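Gripper comparison, bimanual cell: meeting minutes

Date: 25 Feb 2025
Location: Warnville, lab meeting room and call
Present: Stefaniia Romaniuk (chair), Italo Marino, Jairo Alvarado, Melaniia Kostiuk (minutes)
Apologies: Tomás Cronin

1. Previous minutes

Accepted with one correction. Item 4 should read "wrist camera exposure," not "overhead camera exposure."

2. Status of the shelf task

Jairo reported that the shelf task has now been run with both finger sets, Aralia (soft pad) and Stonico (ribbed). The log holds 1,635 grasp attempts across the two sets. Attempts where the operator stopped the arm before finger closure are included in that number and still need to be tagged. Italo asked that they be kept in the log and filtered at analysis.

The object set is toilet paper rolls, bare and plastic-wrapped, started either upright or on their sides. Melaniia noted that the start positions in the run sheet do not distinguish between a roll standing on the floor and one standing on the shelf. Agreed that they should.

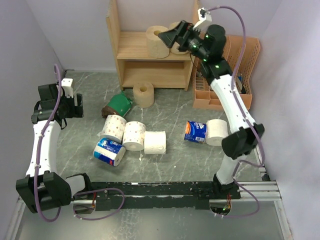
3. Finger sets

Soft pad: holds bare rolls at low closing force. Slips on wrapped rolls when the film is loose at the ends. Jairo raised the closing force to compensate, and bare rolls then came out visibly crushed.

Ribbed: better on film, worse on release. The ribs catch the paper edge on bare rolls and the roll tips when the fingers open. Italo suggested a slower opening ramp. Stefaniia asked that the ramp be changed on both sets so the comparison stays fair.

No decision on a preferred set until the release failures have been separated from the grasp failures.

4. Wrist cameras

The view from either wrist loses the target roll late in the approach. Italo proposed tilting the mounts down. Melaniia objected that this would invalidate the existing calibration. Compromise: tilt one arm only, recalibrate, and repeat 30 attempts per finger set before touching the other.

5. Cabling

Jairo has seen dropped frames at full extension and suspects connector strain at the wrist. Cable slack to be checked at both ends of travel. Not yet reproduced with the arm stationary.

6. Controller

The Pavliuk controller build was tested with up to 2 ms of added command delay. No change in grasp outcome was found. Tomás sent written comments asking for the same test on release. Accepted.

7. Actions

JA: tag operator stops in the log; check cable slack.
IM: opening ramp on both sets; camera tilt on one arm.
MK: revise run sheet start positions; recalibrate after tilt.
TC: delay test on release.
SR: order spare pads and ribbed inserts.

8. Next meeting

To be called by SR when the repeat attempts are complete.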